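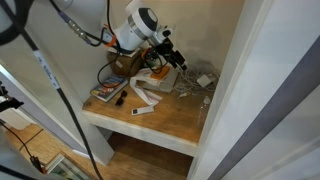
Moved to a smaller place in Tudside this summer and spent most of August working out where everything goes. A thread on what I learned about storage, mostly by getting it wrong first.

1/ Measure the depth of your shelves before you buy a single box. I had 20 boxes from the old apartment and over half stuck out too far to close a door on.

2/ Alcoves are worth more than closets if they get a proper shelf. Mine was cut by a small shop called Vlček, out past the Sorkport bridge. They charged $181 with delivery. I had a quote for more than that from a place that wanted me to pick it up myself.

3/ Ask for the wood to be oiled on both sides. I skipped the underside on my first shelf, years ago, and it cupped by November.

4/ Find the studs. Plaster anchors are fine for a picture. They are not fine for books. A shelf 120 cm wide full of hardcovers weighs more than most people think — weigh one armful on the bathroom scale and multiply.

5/ Label the short side of a box, because that's the side you'll see. I use masking tape and a fat marker. The nice printed labels fell off mine in the first hot week.

6/ Keep one shelf with nothing assigned to it. Mail, library books, the thing you have to return. It fills up in a day and you clear it on the weekend.

7/ Paint the front edge before you put the shelf up. Doing it in place took me three coats and a lot of tape, and there's still a drip on the left.

8/ I gave away 8 boxes in the end. The thrift store on Alness Street takes kitchen stuff and lamps but no bedding, so call first.

Someone asked about the oil — it's plain hardwax, clear, satin. Two thin coats with a night in between. Wipe off the extra after ten minutes or it stays sticky.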